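Tikdale Museum of Everyday Things
Learning pages for young visitors

Why Do Packages Have Different Shapes?

Almost everything that comes home from the store arrives inside something else. Soup, crayons, soap and rice all need a package. This page explains how packages are planned and what happens to them when they are finished with. Words in the word list are explained at the end.
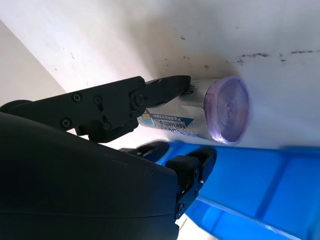
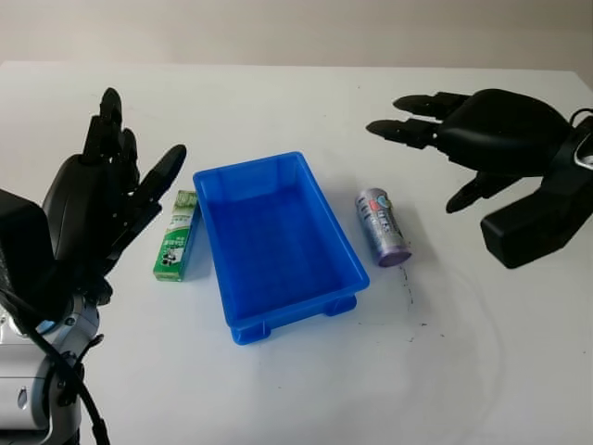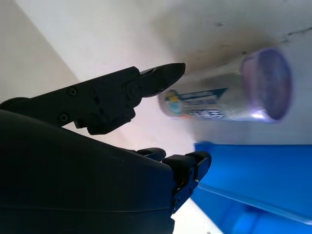 A package has several jobs to do at once. It must hold its contents together, protect them on a long trip, and tell the customer what is inside. It must also fit on a shelf beside many others, and so the people who plan packages think carefully about shape. A tall, slim carton, such as the green-and-white one leaning against the blue tray in the second picture, covers only a small piece of the table when it is standing up. A store can place a whole row of cartons like that in a narrow space. The same carton lying on its side would need much more room. Tall, slim boxes can tip over easily, however, and many of them are packed tightly together in a larger box when they travel.

Boxes and flat sides

A shape with flat sides and square corners is called a cuboid. Cuboids fit together without gaps, in the same way that bricks do in a wall. This matters a great deal to the driver of a delivery truck. If there are gaps between the packages, the truck is carrying air.

Most small boxes are made from thin cardboard called paperboard. It begins as wood fibers or old paper mixed with water to make a soft pulp. The pulp is spread out, pressed and dried into large sheets. A machine then cuts each sheet into a flat pattern called a net, with lines pressed into it to show where it should fold. The words and colors are often printed while the sheet is still flat. Only later is the net folded and glued into a box.

You can see a net for yourself. Ask an adult for an empty cereal box, find the glued edge, and open it gently. Lay it flat on the floor and look for the tabs that were hidden inside.

Cans and round sides

A can is a cylinder. Cylinders do leave gaps when they are packed side by side, and yet people have stored food in them for more than 200 years. A round wall has no corners, and corners are places where a container may bend or split. When something pushes on a round wall, the push is shared along the curve. This helps a metal can to stay in shape even though its wall is very thin.

Food cans are commonly made of steel, and many drink cans are made of aluminum. Food is put into the can, the lid is sealed on, and the can is heated. The heat destroys the germs that would spoil the food, and the seal keeps new germs out. Some food cans have ridges around the middle. These ridges make the wall stiffer.

Reading a label

The words on a package are there to help people make safe choices. A food label usually gives:

the name of the food
the ingredients
the weight or amount
the name of the company that made it

Ingredients are listed in order, beginning with the one that weighs the most. People who have an allergy must read this list every time, even when they have bought the same food before.

What happens afterward

Steel and aluminum can be melted and used again many times. Clean, dry cardboard can be turned back into pulp. Its fibers become a little shorter each time, and new fibers are often added to keep the sheet strong. Rules for recycling are different from town to town, so ask an adult to check the rules where you live.

Visiting the display

The packaging display is in the Giltow Room, on the Temmont Street side of the museum. It holds 51 packages, the oldest of which is a tea box with a painted lid. Visitors may open the 13 drawers below the glass cases. The folding table is suitable for children aged four and over, and paper nets are provided. The display opened in July and closes on 28th October.

Word list

Cuboid: a solid shape with six flat, rectangular faces.
Cylinder: a solid shape with two round ends and a curved side.
Fiber: a very thin thread of material.
Net: a flat pattern that folds up to make a solid shape.
Pulp: a soft, wet mixture used to make paper and cardboard.

Text by Ye-seo Bang, Learning Department. Teachers may copy this page for use in class.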